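How to Keep a Notebook of Things You Overhear

Filed under: Everyday Writing, Notebooks

You need a small notebook that fits in a coat pocket and a pen that works when you're standing up. I use a Nuchit pocket book with 109 pages. A phone will do, but people notice when you start typing right after they speak.

1. Write the line down within a minute or two. Word order goes first. Once you've "fixed" the grammar in your head you won't get the original back.

2. Put the place under it, and the time of day. "Clunham bus station, 8 a.m." is plenty.

3. Add one thing about the speaker, such as walking fast or carrying a lamp. Leave out names, even if you hear them.

4. Don't guess at the story yet. Leave two blank lines and move on.
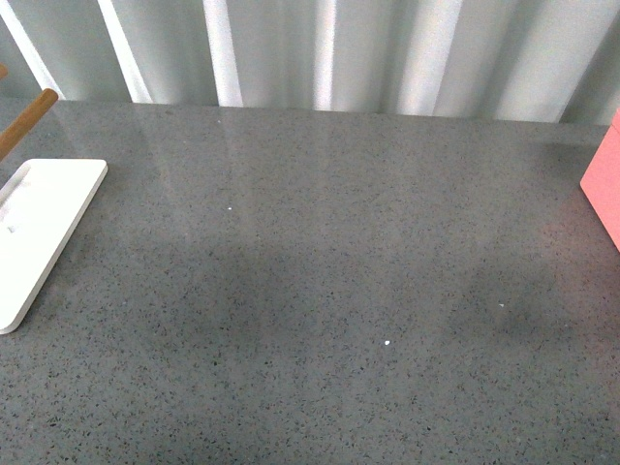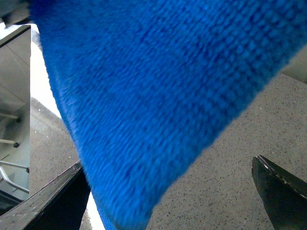
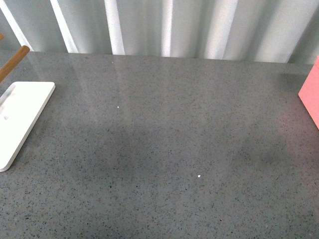
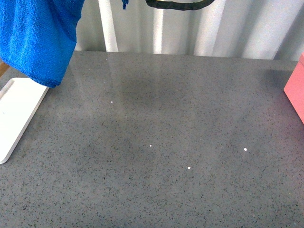 5. At the end of the month, read everything through and mark the lines that still make you stop. In December I had 21 entries and marked four. The best one came from a man in the stationery aisle: "She can have the boat, but not the ladder."

6. Copy the marked lines into a bigger book or a file. This is when you fill in the blank lines, if you want to. Keep your guesses in a different color so you know later which part was real.

Good places are checkout lines, waiting rooms and the slow end of a bookstore. The Rokport ferry is good in the morning and useless at night. Cafes are harder than people think, with the music up and everyone leaning in.

If something sounds private or upsetting, skip it. The same goes for anything said by someone you know, unless you ask first.

Contact Paweena Panyasiri | © All rights reserved | Back to top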